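Companies looking at Werurar County usually start with the industrial park at Nakus. It has its own rail spur, and the highway is 2 miles from the gate. Lots can be leased or bought, and the county handles site permits at one counter. 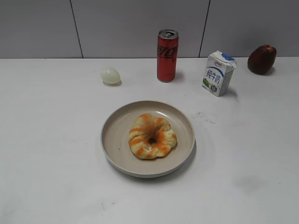
Utumix, a packaging firm, took the first large building there and now employs 1000 people on three shifts. Plant manager Nayeli Inga says most of her line supervisors came through the technical college in Ayala, where the machining course takes 14 months. 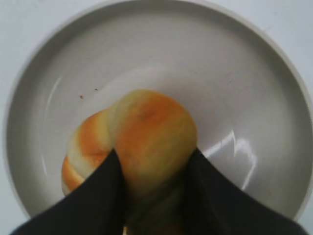 AYALA, August

Smaller employers are moving in too. Deepak Bhatt runs a print shop downtown and rents space from the county at a reduced rate for up to three years. He looked at two other counties first. The rent decided it, he says, along with a loading dock he didn't have to share.

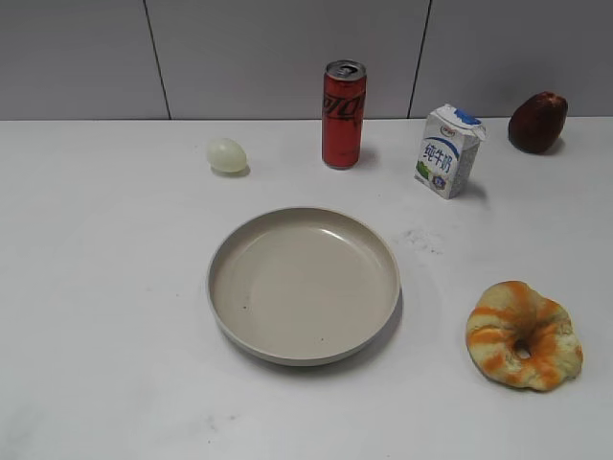

Housing is the weak spot. Rentals near the park go quickly, and many workers drive in from Ayala. The county plans to take up a zoning change for apartments on Thursday.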